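Notes on the Vollbridge Reissue

The second pressing of Iara Zapata's Vollbridge arrived in March, and it deserves more attention than its modest packaging invites. Readers of this blog will know that the original edition was limited to 800 copies and that most of them were sold at the merchandise table during a single tour. The new edition restores the full running order, including the two instrumental pieces left off the first release for want of space.

Vollbridge is a difficult record to place. Zapata trained as a church organist, and her earlier work under the name Skatano relied heavily on long pedal notes and very little percussion. The songs here are shorter and are built mainly on guitar, yet the habit of holding one low tone beneath a changing melody remains. It is most evident in "Ferry Timetable," where the bass stays on a single note for the first two verses and moves only when the chorus is nearly over.

The lyrics are plain. Zapata names streets, weather and the hours of the day, and she leaves the listener to work out who has gone and why. "Fladotness," the longest piece on the album, lists the shops of a small harbor town in the order in which one would pass them on foot. The list is repeated in the last verse with three of the names missing. I have heard the song many times and still find that moment hard to bear.

The string parts were arranged by Nic Aodha, whose contribution was credited only in small type on the first pressing and is now properly acknowledged on the back cover. The arrangements are restrained. On "Lamp Oil" the strings enter in the final 30 seconds and play the vocal line back, slightly slower than it was sung.
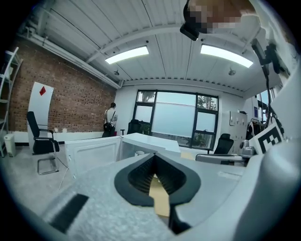

Does the reissue sound different from the first pressing?

The new cut is a little quieter overall, and the low end is firmer, particularly on the second side. Surface noise on my copy of the original made the opening of "Fladotness" difficult to hear at normal volume; on the new pressing the first organ chord is clear. Listeners who own the original in good condition will find the remaining differences slight.

The two restored instrumentals vary in quality. "Slack Water" is a fine piece and improves the first side considerably by giving the listener a pause after "Ferry Timetable." The other, "Study for Two Manuals," appears to have been written as an exercise, and I suspect that it was omitted for reasons other than space. It is pleasant enough but goes on too long.

A further word on the insert. The first edition carried a folded lyric sheet, and the reissue replaces it with a booklet of 15 pages containing the lyrics, the tunings and a short essay by Zapata on her years as Skatano. The essay is candid about money and about the difficulty of touring with a portable organ — she eventually sold the instrument to pay for studio time. One correction is needed: the tuning printed for "Lamp Oil" does not match the recording, which is a whole step lower.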